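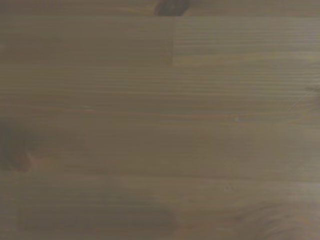 Wood grain with a knot, top center, and a joint line running across under it.

Week 2 notes: old-time radio and the string band

Hi all, and welcome back! I talked way too fast last session (Ladan Kordestani timed me, thank you Ladan), so I'm typing this one up properly.

We started with the barn dance programs. A station would put a fiddler, a banjo player and somebody who could tell a joke in one room and let them go for a whole evening. Most of those bands had been playing for dancers, so tunes went on as long as people wanted to move. Radio wanted them short, with a sponsor's message in between, and I think you can hear the music tighten up: quicker starts, clearer endings, more singing.

Then microphones. With one mike for the whole band, the players had to move. Step in for your solo, step back out, try not to whack the bass player with your fiddle bow. I love this stuff!

We played two tracks from the Bimalden shelf, both on the handout list. Listen to the second one again at home and tell me where the mandolin comes in, because half of you said verse one and I still say it's earlier.

Words to know: breakdown (a fast dance tune), kickoff (the few notes that start a song), chop (the short, dry mandolin chord on the off-beat).

The Drindness collection has 2,870 records, and 374 of them are old-time or bluegrass. You can borrow up to two at a time. Please carry them flat side up and down, like a book on a shelf, and keep them out of hot cars. Hằng Quách has the sign-out sheet.

For next time: pick one tune and find a string band version and a later bluegrass version. Write me a page on what changed. Tempo, who sings, who gets the solos, anything your ears catch. We'll be in the Curkden room again, 6:30, and bring your own headphones if you have them.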